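Como etiquetar fanart no arquivo Telter sem criar confusão

Quem adora o universo de Honville sabe como é bom achar aquela ilustração perfeita na primeira busca! Com 1468 imagens no arquivo, umas tags bem escolhidas fazem milagres.

1. Comece pela personagem
Escreva o nome completo e, entre parênteses, a série: dullatis (honville). Sem a série, a busca mistura a princesa com o dragão do mesmo nome.

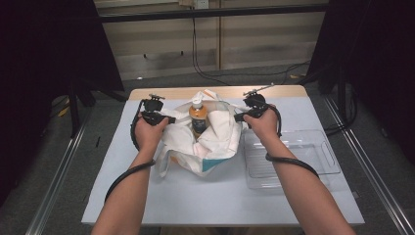 2. Indique a versão
Orlandini tem visual de criança, de adulta e de rainha - e são todos lindos! Use uma tag para cada um e evite "jovem", que serve para meia dúzia de personagens.

3. Confira os aliases
Abra a lista antes de inventar uma tag nova. Em agosto juntamos 16 variantes de "rainha orlandini",

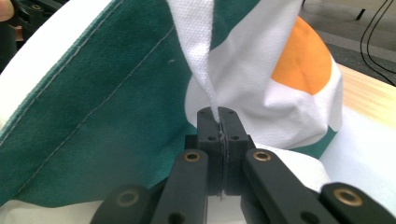
e ainda sobraram 9 com erro de grafia. Se encontrar alguma, clique em "Sugerir alias" e cole as duas formas, primeiro a errada e depois a certa.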